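4.2 Waiting as a Game Mechanic

Players of Gadar spend much of their first evening being told to come back later. The well needs an hour. The bridge needs a night. The ferryman, Momgate, needs 40 planks before he will say anything useful, and then he says it slowly. We asked 57 players to keep a diary of these delays, and 26 of them admitted to moving the clock on their console forward. The rest may be more patient, or better at keeping diaries. 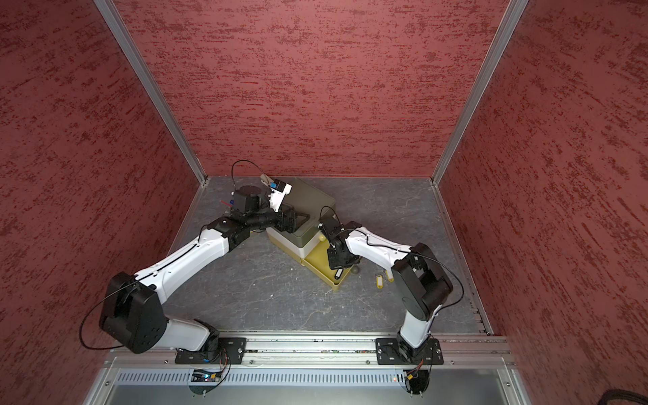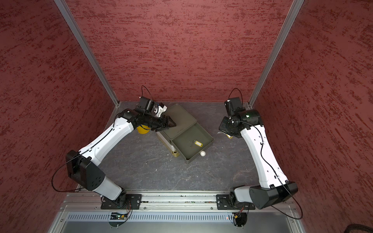

Figure 4. Two robot arms at a shared work surface, in both views.

Clock movers finished the harbor sooner, as one would hope after all that cheating. They also wrote less about it. Their entries for the harbor run to a line or two, mostly about fish prices, while the players who waited gave whole paragraphs to a lamp post they had placed and then moved one square to the left. Levchenko's earlier study of the farming game Viklund found much the same thing with turnips.

Some delays were plainly disliked by everyone. Valtham, the shopkeeper, closes early and repeats a joke about his hat each time the door is tried. Several diaries record the joke in full, with growing bitterness. We left these entries in the sample and coded them under "weather and other complaints."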